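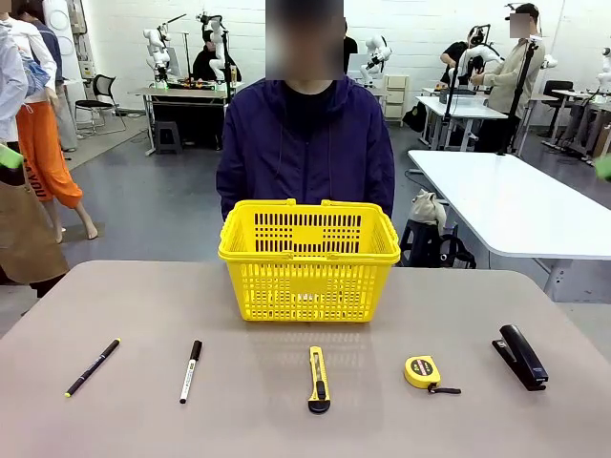 *Last changed: 12th October*

# Rekcombe basket set

Hi! I'm the person who looks after this dataset, so if something in it is odd, it's probably my doing and you can open an issue. This page covers what's in the folder, how we collect it, and a few things I wish I'd written down back in May when we started.

The short version: it's a pile of recorded examples for teaching an arm to put small things in a yellow shopping basket. Each episode is one attempt at one instruction, from the reset pose to the moment the operator ends the take. We train the Wivero policy on it, but there's nothing Wivero-specific in the files and you're welcome to try them with something else (please tell me how it goes!).

## What's on the table

The desk tools group is the one I'd start with. It has five things: a black pen, a marker with a black cap, a yellow utility knife, a yellow tape measure and a black stapler. They start in a loose row at the front edge, with the basket behind them at the back center.

Some notes on how they behave:

- **pen** -- thin, dark, and the first thing to go missing in the depth images. Serpil Baysal wrote a patch for this, see `tools/fill_depth.py`.
- **marker** -- easy. Cap stays on, always.
- **knife** -- blade is taken out before it goes anywhere near a take. If you're setting up your own copy of this group, do that first.
- **tape measure** -- the wrist strap counts as part of the object. If the strap is hanging over the basket rim at the end, I still mark it a success, but it gets the `strap_out` tag so you can filter it.
- **stapler** -- grasp it across the body. Grabbing the top arm makes it swing open and then you're chasing it.

Knife, tape measure and basket are all yellow, and I left it that way on purpose. Early models went for "the yellow thing" whatever the instruction said, and I'd like that to keep showing up in evaluation instead of hiding it with nicer colors.

## How a session goes

The room is shared and there are usually several arms going at once, so expect people walking through the background, other stations moving, bags on the floor, all of it. We don't put up screens. Faces are pixelated before anything leaves the recording machine. If you find one we missed, write to Jaanus Kivi and he'll pull the episode the same day.

A session is 80 episodes on one object group. The operator gets a break after every 21 (it was meant to be 20, the counter started at zero, and by the time I noticed everyone liked it). Takes are stopped at 60 seconds whether or not the object made it in.

Between takes:

1. Empty the basket and fold both handles down.
2. Put the row back. Loose is fine, please don't line things up with a ruler.
3. Swap at least two objects around.
4. Check the strap isn't under the stapler.
5. Read the next instruction out loud, then start.

Number three is the one people skip when they're tired, and you can see it in the older Altıntaş folder -- whole stretches where the pen never leaves the left end. I've kept those but they're in `legacy/`.

## Files

Every episode folder has the camera video, joint states, gripper state and a `meta.json`. The fields you'll want are:

- `instruction`: plain text, as read out
- `target`: the object name from the list above
- `outcome`: `success`, `miss`, `drop` or `timeout`
- `tags`: anything extra, can be empty

There are 4 outcomes and no fifth one for "nearly". I get asked about this a lot! If it fell off the rim onto the table, it's a `drop`.

Failed takes are included. Filter on `outcome` if you only want the clean ones, though our recovery behavior got noticeably worse when I tried that.

## Known problems

- The tabletop is matte but it still picks up a bit of yellow below the basket. Color-based segmentation sometimes treats that patch as basket.
- The little holes in the basket sides make a mess of edge detectors.
- Timestamps in the Grevix batch run ahead of the video. `tools/shift_time.py` fixes them, run it once only.
- A few instructions say "ruler" where they mean the tape measure. I'm correcting them as I find them.

## Still to do

Two-object instructions ("the marker and then the stapler") are recorded but not checked yet, so they're not in the main split. Serpil is going through them now.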